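Capítulo 4
El sueño y sus cifras

4.1. ¿De dónde salen las ocho horas?

Pocas recomendaciones sanitarias se repiten con tanta seguridad y se citan con tan poca precisión como la de dormir ocho horas. El lector la habrá encontrado en folletos, en prospectos de colchones y seguramente en algún manual como este. Conviene preguntarse quién la midió, en qué personas y con qué instrumento.

La respuesta habitual remite a encuestas. Se pregunta a la gente cuánto duerme, la gente redondea y el redondeo acaba convertido en norma. El estudio de Hudberg, que usaremos a lo largo del capítulo, reunió 1,311 cuestionarios y obtuvo una media muy próxima a la esperada. Solo 72 de los participantes llevaron además un registro nocturno, y en ese grupo la coincidencia entre lo declarado y lo registrado fue bastante pobre. El resumen del trabajo no menciona este detalle -- hay que buscarlo en el apéndice.

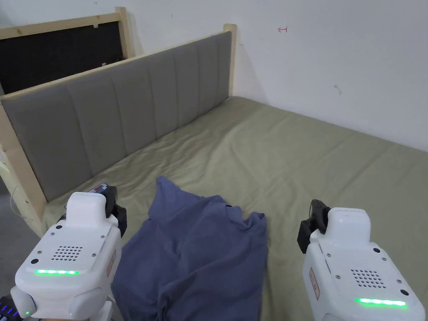

Ingrid Baptiste, que revisó los datos en agosto, señaló un segundo problema: el cuestionario no distinguía entre el tiempo pasado en la cama y el tiempo dormido. Quien se acuesta a las once y se levanta a las siete anota ocho horas, aunque haya pasado una de ellas mirando el techo. La diferencia parece menor hasta que se intenta relacionar la duración del sueño con la tensión arterial o el rendimiento escolar.

Tampoco ayudan mucho los dispositivos de muñeca. En la comparación de Dratow, con unas 700 noches analizadas, el aparato tendía a contar como sueño la simple inmovilidad. Sus autores lo consideran un error tolerable. Para según qué usos lo será; para fijar una recomendación general, cuesta aceptarlo.

De todo esto no se sigue que dormir poco sea inocuo. Hay pruebas razonables de que la privación prolongada perjudica la atención, y las veremos en el apartado 4.3. Lo que ponemos en duda es la cifra única, válida por igual para un estudiante de 20 años y para su abuela.

Términos del apartado: latencia de sueño, eficiencia de sueño, autoinforme, sesgo de redondeo.

4.2. Medir una noche

La polisomnografía suele presentarse como el método de referencia. Lo es, con una reserva importante: casi siempre se practica fuera de casa.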